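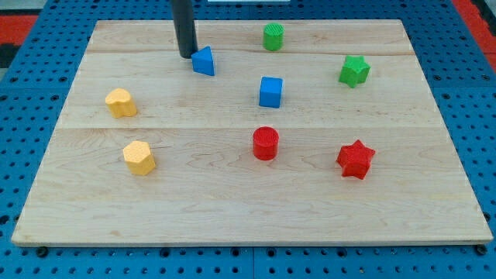 Skinalau Maple Board, large size - my review after one year

I bought this board last July, when my old plastic one became so scratched that I did not like to look at it anymore. I cook every day for four people and I bake bread two times a week, so a board in my kitchen does not rest much. I paid the full price in the Turndale shop and the company does not know that I write this.

First, the weight. It is heavier than I expected from the product page. For cutting this is good, the board stays where I put it and I do not need a wet towel under it. For washing it is less good. My sink is small, and I must wash one half, turn the board, and then wash the other half. If you have weak wrists, please lift it in the shop before you pay.

The surface is kind to knives. I have a Kuo chef's knife which I sharpened every month with the plastic board. Now I sharpen it maybe every second month. Maple is hard, but it does not make that unpleasant sound that bamboo makes. I had bamboo before the plastic, and I gave it to my cousin without regret.

About the joints between the planks I was worried, because the cheap board of my mother opened at the glue line after one winter. On mine I pass my fingernail over the lines and I feel nothing. I never put it in the dishwasher and I never leave it in water. After washing I dry it with a cloth and stand it on its side, so the air can reach both faces.

The oil is the part where I made mistakes. The paper in the box says to oil the board "regularly," and this word does not help a beginner. I used too much the first time and the board was sticky for days. My neighbor Carmela Garrido, who has made furniture for a long time, told me to use a thin coat, wait one night, and wipe off what is left. I now use the Vemaven board oil, the 200 ml bottle, and I have still about half of it. In the dry months I oil more often, when the color begins to look gray.

What I do not like: there is no groove for juice. When I cut a roast or a ripe melon, the liquid goes to the counter and then to the floor. For this job I still keep a small plastic board with a groove. Also the corners were a little sharp when it arrived. I made them softer with fine sandpaper, five minutes of work, but at this price I should not have to do it.

Onion smell stays if you wait too long. Coarse salt and half a lemon take it away, mostly. Beets leave a pink mark that was gone after 2 or 3 washings.

For dough it is my favorite surface. It needs little flour, and a metal scraper cleans it fast.

I give it four stars from five. The missing star is for the corners and for the paper in the box.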